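Chilli crisp and chilli oil: your questions answered

We get a lot of post about the chilli oil reviews on this site, most of it from people who have just paid too much for a jar. These are the questions that keep coming back. The answers are ours, and we buy the jars ourselves.

Is a £12 jar better than a £2 jar?

Sometimes. We have tried plenty of both, and the price tells you more about the label than the oil. The Lonance jar costs £12 and comes in a little drawstring bag. Inside is a decent sunflower oil with fried garlic and not much heat. The Klinhom one costs £2 in most corner shops near us and has more chilli in it by a long way. We'd buy the Klinhom again. We still have half the Lonance.

What does "small batch" mean?

Nothing you could hold anyone to. We wrote to four makers and asked how many jars they fill in a batch. Trudier said 4,000. Another said 1,000. The other two sent us a paragraph about passion. If a maker won't put a number on it, treat the words as decoration.

Does "hand-stirred" make a difference?

We doubt you could taste it. Stirring stops the garlic from catching on the bottom of the pan, and a paddle on a motor does that perfectly well. If the garlic tastes burnt, somebody stopped stirring, by hand or otherwise.

The label says "extra hot". Is it?

Compared with what? Makers rate themselves against their own range, so a firm that sells a mild and a very mild can call the second-hottest thing in the building "hot". Look at where chilli sits in the ingredients. If it comes after the sugar, you're buying a sweet sauce with red in it. There's nothing wrong with that on a fried egg, but don't expect to sweat.

What about the Clirnunar that everyone is going on about?

We've had more than 12 messages about this one, several of them worded in a strangely similar way. It's fine. The crispy bits are properly crisp and the Sichuan pepper comes through. The oil underneath is dull, and there is far too much of it. You'll be digging for the good stuff halfway down the jar and left with a puddle at the end. We fried rice in the puddle and it was all right.

Is it good for you?

It's oil, salt and chilli. We've seen jars sold on the claim that chilli "fires up" the body, and we have yet to see a maker back that up with anything better than a drawing of a flame. Have it because you like it.

Do I need to keep it in the fridge?

Read the jar and do what it says. Shop-bought jars vary, and we're not going to overrule the people who made it. The oil may go cloudy when it's cold and will clear again on the worktop. Use a clean spoon. Most of the spoiled jars we hear about had a buttery knife in them at some point.

Can I make my own and keep it for months?

Please don't keep it for months. Homemade oil with garlic in it can make you seriously ill if it's stored badly, and it won't always smell or look wrong first. Make a small amount, put it in the fridge straight away and finish it within a few days. The blogs telling you it "lasts for ages in the cupboard" are guessing.

Are award stickers worth anything?

Find out how many entries got one. Some awards hand out gold to a large share of whoever paid to enter. We've eaten gold winners that tasted of old frying pan.

Do makers pay you or send you free jars?

They offer. We say no to money and we pass any free jars on unopened. You're welcome to be suspicious of that as well, and we would be in your place. Check our scores against your own mouth for a jar or two before you trust us.

Why did you mark down my favourite?

Probably for salt. We taste everything on plain rice first, and a salty oil has nowhere to hide there. On noodles with a strong broth you may never notice it. We go back over the scores every September, so if a recipe has changed for better or worse, write in and tell us what's different.
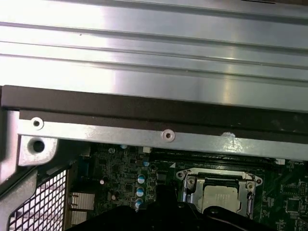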